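Ma vie en casquettes
avril 2012
Par Slavica Mujić

Tout a commencé avec un tiroir qui ne fermait plus. Le tiroir du bas de la commode, celui où atterrissent les bonnets, les gants dépareillés et, chez moi, les casquettes. Beaucoup de casquettes. Des gavroches surtout, ces casquettes rondes et molles avec un petit bouton au sommet, que mon grand-père portait pour aller au pain et que je porte, moi, pour à peu près tout le reste. Le problème, c'est qu'une gavroche ne supporte pas d'être écrasée. On la plie un soir d'août en se disant qu'on ne la remettra pas avant l'automne, et en octobre elle a la forme d'une crêpe !

J'ai donc décidé de ranger pour de bon. D'abord, tout sortir et tout poser à plat sur une grande table en bois clair. Je le recommande vivement, surtout pour le noir : dans un tiroir on n'y voit rien, sur du bois pâle on repère le moindre pli, la moindre peluche.
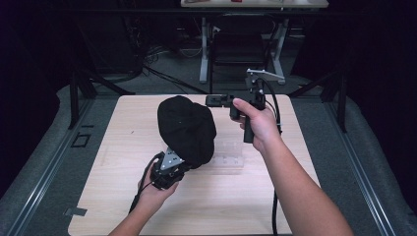 La gavroche noire, avec ses plis et son petit bouton.

Ensuite vient la partie que j'adore (si, si). On prend la casquette par le tissu, sans tirer sur la visière, on la soulève un peu et on la laisse retomber d'elle-même. Un coup de brosse douce, toujours dans le même sens. Pour les plis vraiment marqués, la vapeur d'une bouilloire tenue à bonne distance – et on garde la main dedans pour redonner du rond. Ma mère bourrait les siennes de papier journal, ce qui marche très bien, sauf sur les doublures claires, j'en ai encore une toute grise.

Restait la question du rangement. J'ai eu ma période boîtes à chapeaux, des Wullitz en carton, ravissantes, qui mangeaient toute l'étagère. J'ai eu ma période patères, et la poussière qui va avec. Chez Pundetti, on m'a montré un meuble à 200 euros, superbe, mais enfin, 200 euros pour des casquettes ! Aujourd'hui je ne jure plus que par le transparent. Un casier en acrylique, quelques compartiments, des encoches arrondies en haut de la paroi du fond, et l'on voit tout ce qu'il y a dedans sans rien déplacer. Ça se pose n'importe où et ça s'oublie presque, puisqu'on aperçoit le bois au travers.

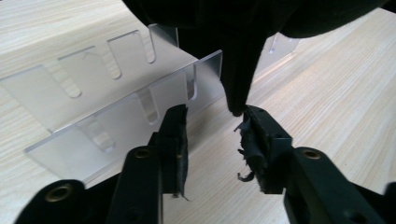
Slavica, vous allez me trouver rabat-joie, m'a écrit une lectrice à qui j'avais vanté la chose, mais l'acrylique se raye dès qu'on le regarde, et chez moi les casquettes finissent toujours par déborder des compartiments. Elle a gardé ses boîtes en carton et glisse dans chacune un sachet de lavande.

Pour les rayures, je lui donne raison. Un chiffon doux, de l'eau tiède, une goutte de savon, et surtout pas d'éponge qui gratte. Pour le débordement, je triche : les petits compartiments reçoivent les gants et les foulards roulés, et les gavroches se posent par-dessus, bien rondes, une par casier. J'en ai donné 2 à ma sœur, qui avait moins de place que moi mais plus de têtes à couvrir. Le tiroir du bas ferme de nouveau. J'y ai mis les écharpes.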